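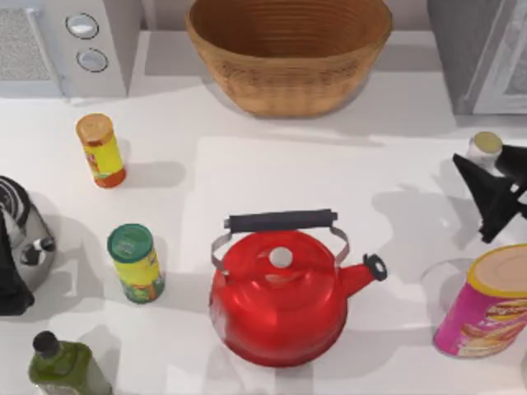 Início Edições Artigos Submissões Contato

Março
Por Grupo de Estudos Ortner

4. Acolhimento de cuidadores familiares de ex-militares

4.1 O lugar da conversa informal

Quem cuida em casa de um ex-militar com sequelas físicas ou psíquicas costuma chegar aos serviços de apoio pela porta de outra pessoa. Vem acompanhar uma consulta, traz os exames numa pasta, responde às perguntas sobre a medicação e vai embora sem que lhe perguntem como tem dormido. Foi esse o ponto de partida do nosso trabalho em Prurkau, e confessamos que demoramos um pouco a perceber o quanto ele condicionaria tudo o que veio depois, inclusive a maneira de fazer os convites.

Enviamos 150 cartas a famílias inscritas no programa Trunley, todas dirigidas nominalmente à pessoa cuidadora. Aceitaram participar 30 cuidadores, na maioria esposas e mães, além de alguns irmãos e de um filho recém-chegado à vida adulta. O percurso compreendia sete encontros no fim da tarde, conduzidos por facilitadoras que já tinham passado, elas próprias, pela experiência de cuidar de alguém em casa.

O roteiro previa uma abertura, um tema e um fechamento. Na prática, boa parte do que nos interessava foi dita antes da abertura, enquanto as pessoas penduravam os casacos e se serviam de chá. Passamos então a tratar esse intervalo como parte do encontro e a registrá-lo em notas de campo, com o consentimento do grupo (e com muita paciência da parte dele!). Os objetos domésticos, como a chaleira da Figura 1, vermelha e de alça preta, pertencem a um repertório que todos ali conheciam bem, e era com frequência por esse caminho que as conversas começavam: a cozinha, o horário dos remédios, a noite mal dormida, e só mais adiante o medo.

Uma participante contou que fazia meses não terminava uma bebida ainda quente. Outra respondeu que já nem se lembrava de sentar para beber. A troca foi breve e bem-humorada, mas abriu espaço para que se falasse de cansaço num grupo em que, até ali, a palavra parecia soar como queixa contra o familiar doente. Encontramos movimentos parecidos em várias notas, quase sempre a partir de um detalhe miúdo da rotina.

4.2 Formação das facilitadoras

A formação seguiu o caderno Flovley, que adaptamos com bastante liberdade. Mantivemos os capítulos sobre escuta, sigilo e encaminhamento em situações de crise, e reduzimos o material sobre condução de dinâmicas, que as facilitadoras achavam engessado. Elas pediram, em troca, mais tempo para conversar entre si depois de cada encontro. Atendemos ao pedido, e essas conversas acabaram funcionando como uma supervisão entre pares, com o apoio de uma psicóloga disponível por telefone.

Resta uma dificuldade que não soubemos resolver por completo. A proximidade de experiência facilita a confiança, mas também reaviva lembranças em quem facilita, e duas delas preferiram fazer uma pausa no meio do percurso. Voltaremos a essa questão na seção 5, ao discutir os critérios de rodízio e o tempo de descanso entre um grupo e outro.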